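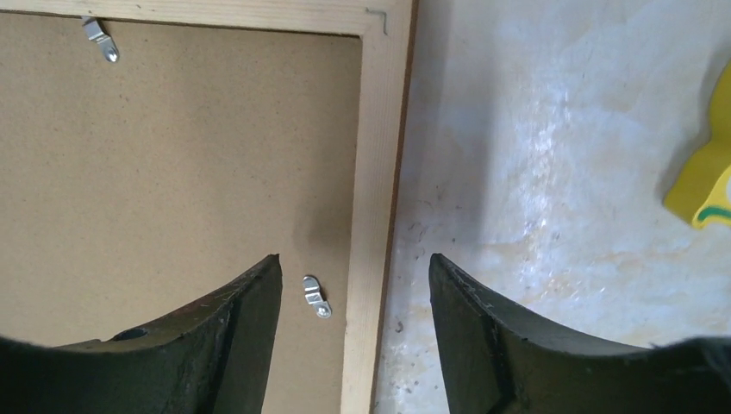
*Wrist view, picture frame task. The frame is face-down and the two fingers are either side of the wooden edge, with one of the turn clips just past the tip of the left finger.*

# Teaching the arm to handle household things: gallery

Posted 13/11/2020 by Linnea Eide

This page goes with the first round of recordings made at the Bainbridge workshop. The aim is to gather examples of a person guiding a robot arm through small household jobs, so that a learning system can be trained on them later. The person moves a pair of hand controls, the arm follows, and everything is saved: the wrist view, the position of each joint and how far the gripper is open.

We are aiming for 3,000 recordings across 12 tasks. The picture frame is one of the harder ones and it has taken up most of our time so far, so it gets the gallery to itself for now. The other tasks will be added as their notes are tidied up.

## The picture frame task

The full task is to open the back of a frame, lift out the backing panel, put a print in, and close it up again. We record it in short parts. Each part has its own start and end point, and the operator presses a pedal to mark both.

**Part A – turn the clips.** The operator brings one fingertip to the side of a clip and pushes until the clip no longer overlaps the panel. On this type of frame each clip is a flat metal tab held by a single screw. Some turn with a light push and some need a firm one, and the operator can't tell which from the camera.

**Part B – lift the panel.** The backing is hardboard and sits level with the wood or a little below it, so there isn't much to get hold of. The usual method is to press near one side and catch the edge that comes up. Recordings where the panel drops back in are kept and marked as a second attempt.

**Part C – place the print.** Card only at this stage. Paper creases too easily and we were losing half the session to flattening it out.

**Part D – close up.** Panel back in, clips turned over the edge. Operators find this easier than Part A because the direction of the push matters less.

## Notes on the wrist camera

The camera looks out along the gripper, so both fingers are always in view at the bottom of the picture. This is useful for training. The system can compare the fingertips with whatever they are about to touch, and it doesn't need to work out where the whole arm is first.

The drawback is that a finger can hide the thing it is working on. With the clips this happens on nearly every approach from directly above. Operators are now asked to come in from one side and stop for a moment before contact, with the clip still in sight. That short stop has made the labelling much quicker.

Shiny surfaces are the other thing to watch. A pale worktop throws back a lot of light and the bright patches move as the arm moves. We left the lamps as they were for the first batch and changed their height for the second. Both batches will go into training.

## Fingers

The fingers are the long pointed kind. We tried a flat, padded pair from Ziltley for 2 sessions and went back. The pads were better with cups and cloths, but they couldn't get at a clip without pushing the next one along as well.

Scratches on the fingers are left alone. If we swapped them every time they were marked, the system would only ever see clean ones. We do check the tips for burrs, as a rough tip will catch in the hardboard and drag it.

## How a session runs

One person operates and one person resets. After each recording the frame is put back face-down at a new angle. The person resetting is asked not to line it up with the edge of the table, which everybody does without thinking. Other objects may be left on the table near the frame and may be moved between recordings.

Our best session so far produced 67 usable recordings of Part A. A normal one is well below that. Operators swap when they want to, and most people slow down noticeably towards the end of a long run of clips.

A recording is thrown out if:

- the pedal was pressed late and the start is missing
- a hand comes into view before the end mark
- the frame slides off its starting place before the gripper touches it
- the joint log and the video don't match in length

A clumsy recording is not thrown out. If the clip gets turned in the end, it stays in with a note on how many pushes it took.

## Storage and naming

Files are copied to the Gristix drive at the end of each session and checked the next morning. File names give the task, the part and the operator's initials, in that order. Please don't add words like "good" or "final" to the name – put them in the notes column.

The hanging wire is recorded in the notes too. Some frames have a wire hook at the back and some have none, and a fingertip can snag on it during Part B. If that happens, stop the arm, open the gripper and end the recording there.

## Still to come

Drawer, jar lid and folded cloth are next. Cultov is lending us a second arm in February, and the two-handed version of the frame task will start then, with one gripper holding the wooden edge steady while the other works the clips. Corrections to this page can be sent to Linnea.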